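Zokier Opens Jacket Repair and Resale Counter in Zostham

ZOSTHAM, February – Zokier, the clothing repair shop on Kwok Street, will open a counter for used and repaired varsity jackets this month. The counter will take in jackets for repair, buy jackets in wearable condition, and sell jackets that have been checked and mended by shop staff.

The shop has repaired coats and outerwear for 15 years. Varsity jackets have become a larger part of the work, and last year the shop handled 806 of them. Most came in for one of a small number of jobs: replacing a snap, closing a split seam at the armhole, relining a body, or reknitting a worn cuff or hem band.

"People bring us the jacket they wore in school, or the one their father wore," said Oi-ling Tsai, owner of Zokier. "The wool usually holds up. The snaps and the ribbing give out first, and those are parts we can fix."

Every jacket accepted for resale will go through the same check. It is laid out flat, front side up, so that both front panels and the trim can be looked at together. Staff then go over the snaps, the pocket edges, the collar and hem ribbing, and the lining.
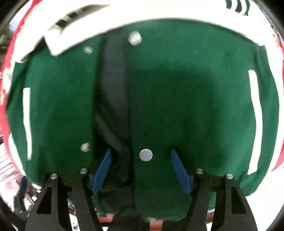

Snaps are tested one at a time. A snap that opens too easily is tightened or replaced, and a snap that has started to pull through the wool gets a small backing patch on the inside of the placket before a new one is set. The shop keeps snaps in several finishes so that a replacement can be matched to the others on the same jacket. Where no match can be found, the customer may choose to have the full set changed.

Light-colored sleeves and pocket trim are cleaned by hand with a damp cloth and a mild soap. Zokier does not dye or repaint leather. Cracks are noted on the tag so that buyers know about them before they pay.

The wool body is brushed and aired. Jackets with moth damage are kept apart from the rest of the stock and treated before any sewing is done. Small holes are filled with matching fiber, and larger ones are patched from behind.

The shop has also written a short care sheet, which will be free at the counter and will go home with every jacket sold or repaired. It covers storage, brushing, spot cleaning and what to look for before the cold season. The sheet suggests spreading the jacket out on a bed or a large table once a year, with the front facing up and the sleeves out to the sides, and running a hand along the pocket openings and the hem.
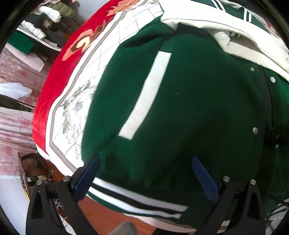
Striped ribbing needs the most patience. The bands stretch with wear and tend to fray first where they meet the front opening. If the damage is short, staff can pick up the loose stitches and close the gap. If the band has to be replaced, the shop orders knit trim from Guvden, a small mill that makes striped ribbing in short runs. Customers should allow 16 days for a replacement band. Snap and seam repairs are normally ready sooner.

"We will tell you if a repair costs more than the jacket is worth to you," Tsai said. "Some people want it done anyway, and that is their choice."

Repairs at the new counter start at $15 for a single snap. Resale jackets start at $40. Prices for relining and ribbing are given after the jacket has been looked at, and there is no charge for the estimate. Owners who want to sell a jacket may take payment or store credit.

Jackets should be brought in clean, with the pockets emptied. Patches and chenille letters may be left on. Customers who would like a letter or name removed should say so when they drop the jacket off, as the wool underneath is often darker than the rest and the outline may remain.

The counter is at the rear of the Zokier shop on Kwok Street in Zostham. Drop-off begins at 10 a.m. and no appointment is needed. Questions about repairs, resale or the care sheet may be put to Oi-ling Tsai at the shop.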